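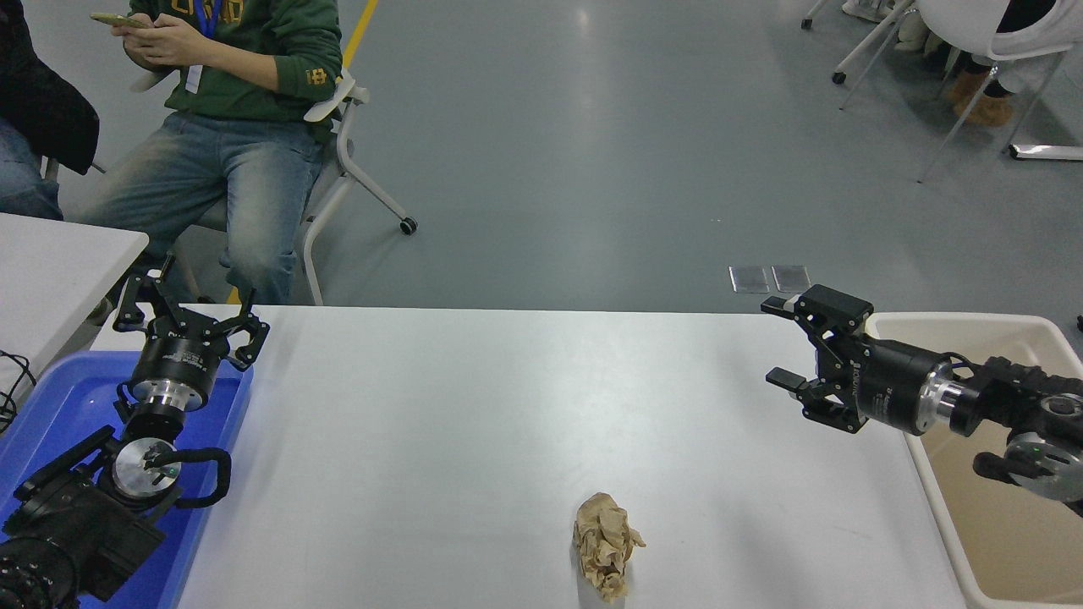
Crumpled brown paper on the table, with the bin at the right-hand end.

Workshop > Tips > Automation > Software

Clearing a Table With Two Arms: Software Tips
By Evander Pringle

These tips cover picking up trash from a flat table and dropping it in a bin. They were written for Flostus, the planner we use at the Bretden shop, but most of them apply to any planner that takes a camera image and returns a grasp. The menu names are from the September release.

Fit the table before you look for objects

Run the plane fit on the bare table and save the result. Anything more than 9 mm above the plane is a candidate. Crumpled paper passes easily. Flat foil may not, so keep a second detector that works from color and texture and merge the two lists.

White tabletops are hard on auto exposure. Lock the exposure with the room lights on and leave it locked. If you change the lights, repeat the fit.

Mask what doesn't move

Draw the work area by hand as a polygon on the tabletop, a little inside the edges. Everything outside it is ignored, including the floor, chairs and anyone sitting nearby. Do the same for trays and bins. A bin rim left unmasked will show up as a long thin object, and the planner will try to pick it up.

Hand-drawn masks go stale when the head camera gets bumped. Check them at the start of each session by turning on the overlay and comparing it with the table edge.

Treat foil and paper as separate classes
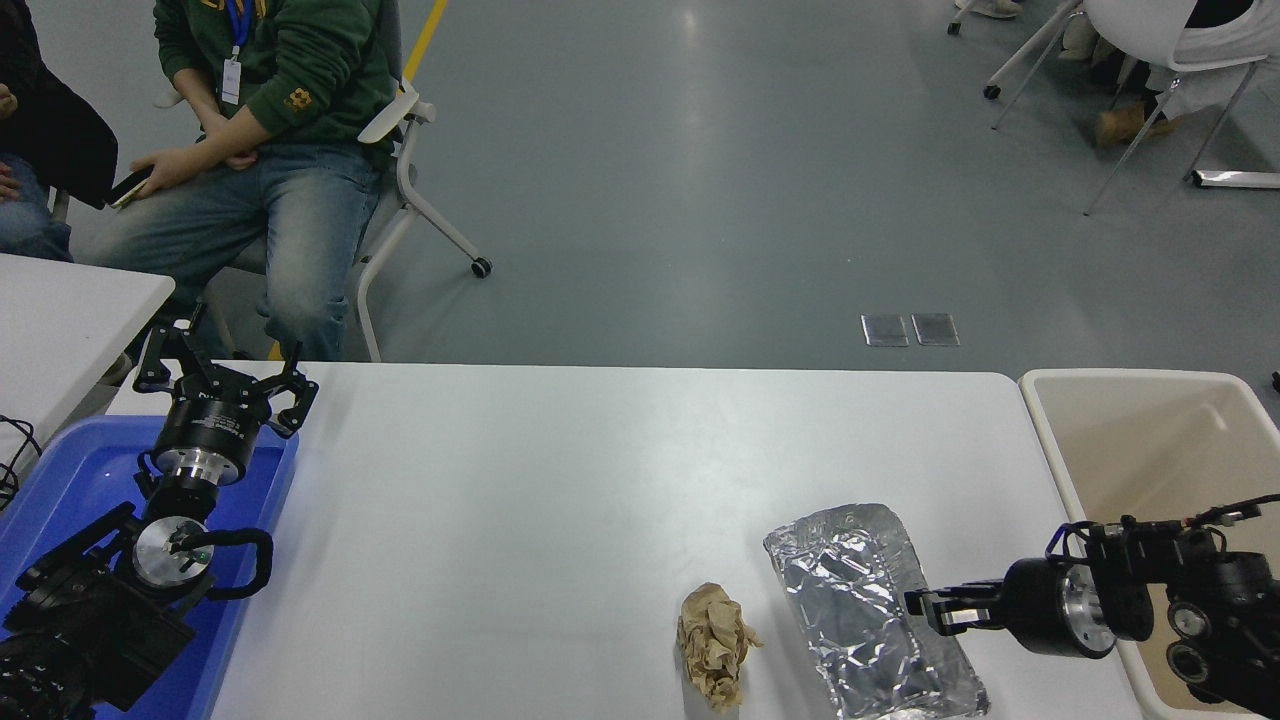
Depth readings on crinkled foil come back with holes and spikes. Don't average them. Take the outline from the color image and set the grasp height from the table plane plus a fixed offset. For a long piece, grip across the short side near the middle, and turn the wrist to match its angle before you start down.

Paper is easier. Use the highest point of the ball as the center and let the planner choose any wrist angle it can reach. Set the closing force low and confirm the grasp from finger position. A soft ball will squash a good deal before the motor current rises.

When two items lie close together, plan for the one with more clear space beside it. Then take a new image. The second item often shifts when the first one goes, and an old grasp pose is no good after that.

Park the arm you aren't using

Give the idle arm a named pose and load it as a fixed obstacle, cables included. We model each cable loop as a fat cylinder. It wastes a little space and saves a lot of snags. With a claw gripper, add a box large enough for the fingers fully open. 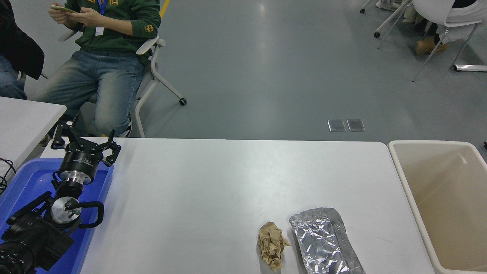 Keep the approach short

Move to a hover point first, then go in along a straight line. Cut the speed to 30 percent for the last stretch. If the planner returns a path that swings the elbow over the bin and back, reject it and ask again with a different seed. I keep 1027 as the default seed so that a bad path can be repeated and looked at.

Allow 8 tries. After that, stop and log the image, the mask and the grasp list together. One without the others is not much use the next morning.
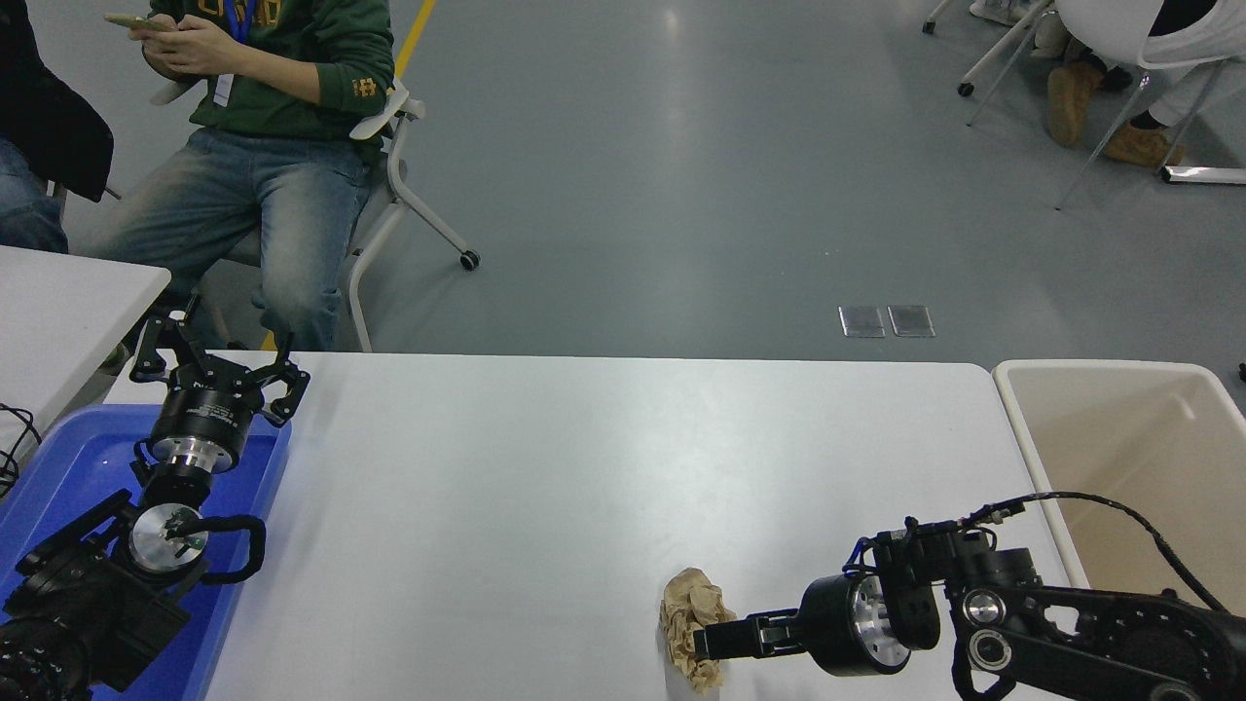
Right gripper pointed at the paper, with the other arm's claw open on the left.

Drop from over the bin, not at the rim

Set the release point by the center of the opening and check that the whole gripper clears the rim on the way in. Wait a moment after the fingers open. Foil likes to hang on one finger, so take a picture of the open gripper before you mark the item as done.

Related tips
Labeling cables so you can find them again
Ploltuven camera mounts: setting the tilt
Reading a Flostus log file
MacRitchie bench layout for two arms
Keeping glare off a white tabletop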